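**Spatial disorientation** is the loss of a correct sense of position, attitude or motion relative to the ground. It affects pilots of every level of experience, and it is one of the most fascinating subjects in aviation medicine, for it shows how much of "balance" is really guesswork by the brain!

## Causes

Balance on the ground depends on the eyes, the inner ear and the pressure sensors in skin, muscles and joints. Vision usually leads. When the horizon disappears in cloud, haze or darkness, the brain leans on the other two, and neither was made for flight.

The inner ear has three semicircular canals on each side, filled with fluid that lags behind when the head begins to turn. The lag bends tiny hairs, and the brain reads the bending as rotation. In a long, steady turn the fluid catches up with the canal walls, the hairs straighten, and the feeling of turning fades away. A turn that starts gently enough may never be felt at all. The otolith organs, which sense gravity and straight-line acceleration, cannot tell the two apart.

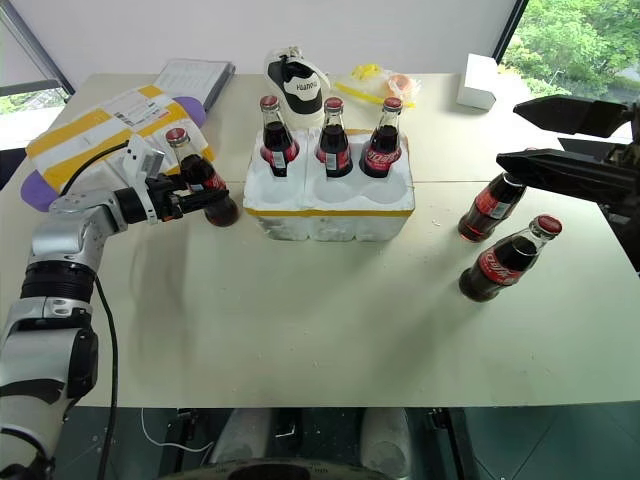
## Common illusions

**The leans.** The most frequent form. An aircraft rolls slowly into a bank, the pilot levels the wings briskly, and the body reports a bank in the opposite direction. Some pilots will tilt in their seats for minutes afterward, even while flying perfectly straight (a wonderful thing to watch from the next seat).

**Graveyard spiral.** After a prolonged turn the pilot feels level but sees altitude dropping. Pulling back without first leveling the wings tightens the turn and steepens the descent.

**Somatogravic illusion.** Strong forward acceleration, as on takeoff, feels like the nose pitching up. The temptation is to push forward, which at night and close to the ground can be fatal.

**Coriolis illusion.** Moving the head during a turn stimulates a second set of canals and produces a powerful tumbling sensation.

## Training

Demonstrations often begin with a rotating chair. At the Ondell school in Gokdale, instructor Csaba Sárközi introduced a course of 12 chair sessions in which blindfolded students point a thumb in the direction they believe they are turning. Many point the wrong way when the chair stops, and the laughter in the room is part of what makes the lesson stick. The school had put 605 students through the course by July 2018.

Full-motion devices go further. They combine rotation with a simulated cockpit, letting a crew meet the leans and recover by instruments alone. The standard advice is to look at the attitude indicator, believe it, and keep head movements small.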